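Hand-Shaped Dough

Hand-shaped dough is any dough that gets its form from somebody's palms and fingers, with no tin, mold or cutter involved. It covers rolls, dumplings, flatbreads, some cookies, and a lot of things that don't have a proper name in English. I've kept this entry going for the Lisance home baking pages for years now, and it has grown a bit in all directions, so forgive me if I wander (I will wander).

Background

People have been shaping dough by hand for as long as there has been dough, so I won't pretend to give you a starting date. What I can say is that the shape of a roll was often a kind of label. In a village with one shared oven, you had to know whose bread was whose, and a pinch, a slash or a twist did the job. My grandmother still put a thumb dent in hers, and she had her own oven and no one to confuse it with!

Here in Skilville the old bakery on Mill Street sold a plain oval roll called a Nillness. Ingvild Fagerlund, who ran the counter until the place closed one August, told me it was named after the farm that supplied the flour. Other people in town say it was a family name. I've never found anything on paper either way, and I've looked.

Basic shapes

The round is where everyone starts. You cup your hand over the piece and move it in small circles so the underside catches a little on the table and the top pulls tight. Too much flour on the table and the dough just skates around. I wipe mine down with a barely damp cloth first and that usually sorts it out.

The oval comes from the round. Let the round rest, then roll it back and forth under both palms with a bit more weight on the outer edges. It will come out lumpy the first few times and that's fine, it bakes up the same. A smooth top is mostly a matter of patience, and mine runs out before Beverley Cheetham's does. She can get a finish on a roll that looks like an eggshell.

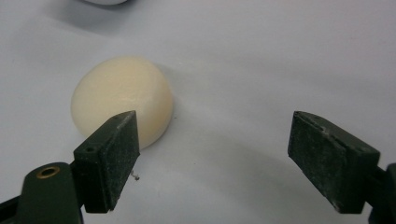
A cream-colored oval on a pale tabletop.

The crescent and the knot both start from a rope, and a rope wants a soft, well-rested dough. If it keeps springing back, walk away and have some coffee. Fighting it only makes it tear - I have torn plenty.

Size and weight

Bakers who sell their rolls weigh every piece. At home I don't think it matters much, except that big ones and little ones on the same tray won't be done together. A dinner roll at 50 grams is a nice size for soup. For sandwiches I go bigger and I don't measure, I just pull off what looks like lunch.

Resting

Resting is the part people skip. Dough that has just been handled is tense, and it needs time under a cloth before it will stretch again. How long depends on your kitchen. In winter mine is so cold that I put the tray on top of the dryer, and I'd recommend it to anyone with a dryer that's running anyway.

Ha-neul Um keeps a wide clay bowl upside down over hers in place of a cloth. I tried it and the tops stayed softer, though I also chipped the bowl on the faucet the same afternoon.

Filled shapes

Once you put something inside, the rules change a little. You want the middle of the circle thicker than the edges, so that when you gather everything up the bottom isn't all knot. Gil-soo Wi and his daughter Ye-rin showed me how to turn the piece in one hand while the other pleats, and Ye-rin is much faster than either of us. Sweet bean paste is easier to begin with than anything juicy. Wet fillings find every weak spot.

Flours

Plain bread flour is fine for nearly all of this. Lykkegaard, the mill I order from, does a paler, softer one that I like for filled buns, but it won't hold a tight knot. Rice flour doughs belong in their own article, which I keep promising to finish.

See also: Scoring; Steamed buns; Shared ovens; Egg wash

Last updated November 2022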